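양팔 데이터 수집 키트, 한 시즌 써 본 후기

드디어 씁니다! 그룰타티코(Grultatico)의 양팔 탁상 키트를 들인 게 9월이었는데, 그동안 쌓은 에피소드가 2,323개가 됐어요. 블로그에 짧게 언급할 때마다 "그래서 살 만하냐"는 댓글이 달려서 이번에 제대로 정리해 봅니다. 제 돈 주고 샀고, 업체와는 문의 메일 몇 통 주고받은 게 전부입니다.

주로 모으는 건 스마트폰에 충전 케이블을 꽂는 작업이에요. 한 팔이 폰을 잡고 다른 팔이 커넥터를 다루는, 말로 하면 참 간단한 일인데 하루 종일 붙잡고 있어도 안 질립니다.

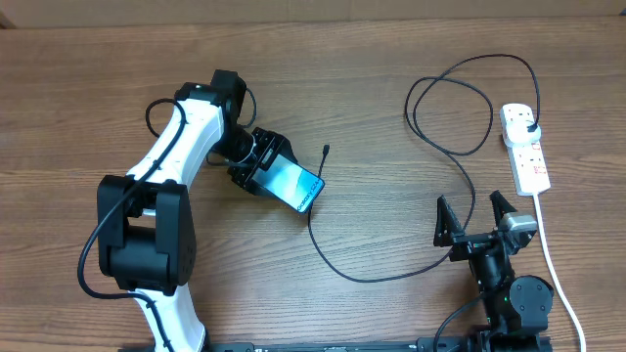
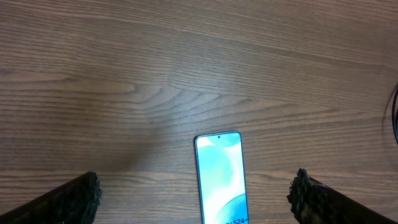
첫인상과 조립

상자를 열고 첫 동작까지 반나절 걸렸습니다. 레일에 팔을 고정하고, 모터 ID를 하나씩 지정하고, 리더 암과 짝을 맞추는 순서인데 설명서가 생각보다 친절해요. 다만 모터 ID 지정은 꼭 조립 전에 하세요. 저는 신나서 다 조립해 놓고 시작했다가 손목을 도로 풀었습니다. (나사 크기가 두 종류라 섞이면 정말 골치 아파요.)

캘리브레이션은 중간 자세를 잡고 각 관절을 끝에서 끝까지 돌려 주면 끝납니다. 처음엔 좀 대충 했더니 리더를 가만히 둬도 왼팔이 살짝 기울어 있더라고요. 다시 차분하게 하니까 딱 맞았고, 그 뒤로는 레일을 옮기지 않는 이상 건드릴 일이 없었습니다.

원격 조작 느낌

이게 이 키트에서 제일 마음에 드는 부분이에요! 리더 암을 손으로 잡고 움직이면 팔로워가 그대로 따라오는데, 지연이 거의 느껴지지 않습니다. 처음 십 분은 어색해도 한 시간쯤 지나면 손끝이 테이블 저쪽에 가 있는 기분이 들어요. 두 팔을 동시에 움직이는 것도 금방 익숙해집니다. 왼손으로 폰을 든 채 오른손을 뻗는 건 평소에도 늘 하는 동작이니까요.

어려운 건 힘 조절입니다. 리더 쪽으로 힘이 전달되지 않아서 폰을 얼마나 세게 물고 있는지 손으로는 알 수가 없어요. 저는 화면으로 손가락이 휘는 정도를 보고 판단하는데, 처음 며칠은 너무 꽉 잡아서 그리퍼 모터가 과열 경고를 띄우곤 했습니다. 토크 제한을 기본값보다 낮추고 나서는 그런 일이 없어졌어요. 폰을 쓰실 분들은 이 설정부터 만지시길 권합니다.

카메라 구성

위에서 내려다보는 시점과 손목 시점을 같이 녹화합니다. 전체 시점만 있으면 케이블이 어디로 돌아가는지는 잘 보이는데 마지막 순간, 그러니까 커넥터와 포트가 만나는 구간에서 정보가 부족해요. 손목 시점은 반대로 가까운 것만 크게 나오고요. 위에 올린 두 번째 사진이 손목 쪽인데, 벌어진 두 손가락과 그 사이의 폰이 이 정도 크기로 들어옵니다. 케이블은 오른쪽 가장자리에 겨우 걸쳐 있죠. 그래서 저는 둘 다 켜 두는 쪽을 강력히 추천해요. 저장 공간은 두 배 가까이 먹지만 아깝지 않습니다.

노출은 반드시 수동으로 고정하세요. 폰 화면이 켜져 있으면 자동 노출이 거기에 끌려가면서 나뭇결 밝기가 출렁거립니다. 화이트밸런스도 마찬가지예요. 초반에 찍은 에피소드 중에는 중간에 색감이 확 바뀌는 것들이 있어서 결국 따로 빼 두었습니다.

녹화 소프트웨어

기본 제공 프로그램도 나쁘지 않은데 저는 스토사노(Stosano)라는 녹화 도구로 갈아탔습니다. 발판 페달로 시작, 종료, 폐기를 할 수 있거든요. 두 손이 리더 암에 묶여 있는 사람한테 이게 얼마나 고마운 기능인지! 실패한 시도를 그 자리에서 바로 표시할 수 있어서 나중에 영상을 전부 돌려 보는 일도 줄었습니다.

한 세션은 에피소드 36개로 끊습니다. 더 길게도 해 봤는데 뒤로 갈수록 동작이 거칠어지는 게 궤적 그래프에 다 보여요. 저만 그런가 했더니 같이 데이터를 모으는 수트리스노 산토소(Sutrisno Santoso) 님도 똑같이 말씀하시더라고요. 이분은 왼손잡이라 접근 각도가 저와 꽤 다른데, 두 사람 데이터를 섞었더니 모델이 케이블에 다가가는 방식이 훨씬 다양해졌습니다. 조작하는 사람을 한 명 더 구할 수 있다면 카메라를 한 대 더 사는 것보다 나을 수도 있어요.

케이블이라는 재료

딱딱한 블록만 옮기다가 케이블로 넘어오면 난이도가 확 뜁니다. 매번 모양이 다르고, 고리가 겹치고, 한쪽을 당기면 엉뚱한 쪽이 움직여요. 그런데 바로 그래서 재미있습니다. 초기 배치를 바꾸는 방법도 처음엔 손으로 예쁘게 놓았는데, 그렇게 모은 데이터로 학습한 모델은 조금만 꼬여 있어도 멈칫했어요. 지금은 적당히 뭉쳐서 툭 놓고 시작합니다. 커넥터 방향도 일부러 신경 쓰지 않고요.

배치 목록은 16가지를 만들어 놓고 돌려 씁니다. 폰이 똑바로 누운 것, 기울어진 것, 커넥터가 위쪽에 있는 것, 고리 아래로 숨은 것 등등. 표로 만들어 벽에 붙여 두면 편해요.

학습 결과는

에피소드가 2,000개를 넘긴 시점에 모방 학습 정책을 처음부터 다시 돌렸습니다. 폰을 집어 드는 동작은 이제 보고 있으면 흐뭇할 정도로 매끄럽고, 커넥터를 찾아가는 것도 꽤 잘합니다. 꽂는 건 아직 들쭉날쭉해요. 포트 앞까지 잘 가 놓고 방향이 살짝 틀어져서 헤매는 경우가 제일 많습니다. 실패한 뒤에 살짝 물러났다 다시 시도하는 장면을 따로 모으기 시작했는데, 이걸 섞은 뒤로 포기하지 않고 재도전하는 모습이 나와서 혼자 박수를 쳤습니다.

아쉬운 점

칭찬만 했으니 불만도 적을게요.

손목 쪽 배선 정리가 허술합니다. 팔을 크게 돌리면 선이 당겨질 때가 있어서 저는 여유를 넉넉히 주고 다시 묶었어요.

기본 손가락은 매끈한 물건에 약합니다. 미끄럼 방지 패드는 요렌테(Llorente)에서 나온 걸 따로 사서 시험해 봤는데 유리 쪽은 확실히 좋아졌고, 얇은 케이블은 큰 차이를 못 느꼈습니다.

예비 기어가 하나도 안 들어 있어요. 그리퍼 모터는 소모품에 가까우니 처음 주문할 때 여분을 같이 사 두세요. 배송이 은근히 오래 걸립니다.

다른 키트와 비교하면

전에 쓰던 트리르켄트(Trirkent) 한 팔 키트는 더 조용하고 마감도 좋습니다. 물건을 집어서 옮기는 작업만 하실 거라면 그쪽이 편할 거예요. 하지만 한 손이 잡고 다른 손이 끼우는 일을 가르치고 싶다면 역시 팔이 둘 있어야 하고, 같은 레일에 두 팔이 고정되어 있으니 서로의 위치가 흔들리지 않는 점도 큽니다. 저는 다시 골라도 이걸 살 것 같아요.

총점은 별 다섯 개 중 네 개 반. 반 개는 예비 기어 때문에 뺐습니다. 토크 제한이나 노출 설정값이 궁금하신 분은 댓글 남겨 주세요, 제가 쓰는 설정 파일을 정리해서 다음 글에 올리겠습니다!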